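Filed under: Book Reviewing and Reader Response

4.2 Star ratings and review length

We collected 2,441 reader reviews of thrillers from Hisitz, a book-rating site, and from the newsletter archive of Stokik, a small crime-fiction publisher. Reviews shorter than 19 words were dropped, as were those that only repeated the jacket copy. That left 1,554 for coding. Each was read by two coders, who marked whether it gave away the ending, whether it compared the book with another title, and whether it said anything about the prose.

Long reviews were no kinder than short ones. Readers who gave a middling score of 3 stars wrote the most, and spent much of that space on pacing. Remarks on the main character were common at both ends of the scale. Spoilers were more frequent on Hisitz, where a reader can hide part of a review behind a warning, than in the Stokik archive, where there is no such option. We did not code for irony, and a few reviews were hard to place for that reason.

Readers of the Huanca series, which has a new volume each April, often reviewed the series as a whole and not the book in hand. We kept these in the sample but report them separately in the next section. Reading at home was the setting mentioned most often (Figure 4).
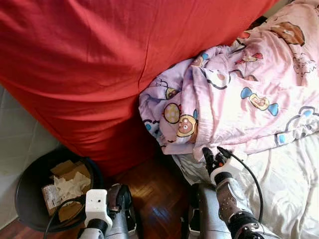 Figure 4. Soft furnishings: red fabric and a cartoon-print blanket.

Nemiler replied to the draft that the middling scores may say more about series fatigue than about pacing, and asked that the Huanca reviews be taken out before the two are compared.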